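The Good Plates
12/03/2020
By the Fiction Desk

Print | E-mail

My aunt left me her house in Ombridge, 11 boxes of plates, and a letter forbidding me to sell either. The plates were Schwaiger, white with a blue rim, and she had never let a guest eat off them. Guests got paper. Family got whatever was chipped.

I moved in that July. The lawyer had the plates valued at 765 dollars, a figure he read out twice, in case I wanted to sit down. I did sit down, but only to work out what his letter reading it to me had cost.

For a month I obeyed. I ate toast over the sink and listened to the boxes being valuable in the hall. Then one night I cut the tape on the first one and fried myself an egg.

It was a good egg. The plate did nothing for it either way. 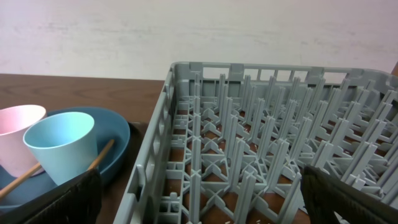 After that I used a fresh one at every meal and washed up on Sunday mornings - my aunt's hour for church and grudges. I broke one in the first week, a Zekier soup bowl that had got in among the others by mistake, and waited for something to happen. The phone rang. It was the lawyer, who had found a second letter.

"She says to use the plates," he said. "She says she only wrote the first one to make sure you would."

I put down the dish towel and asked what he charged for a call.

15 comments | 100 shares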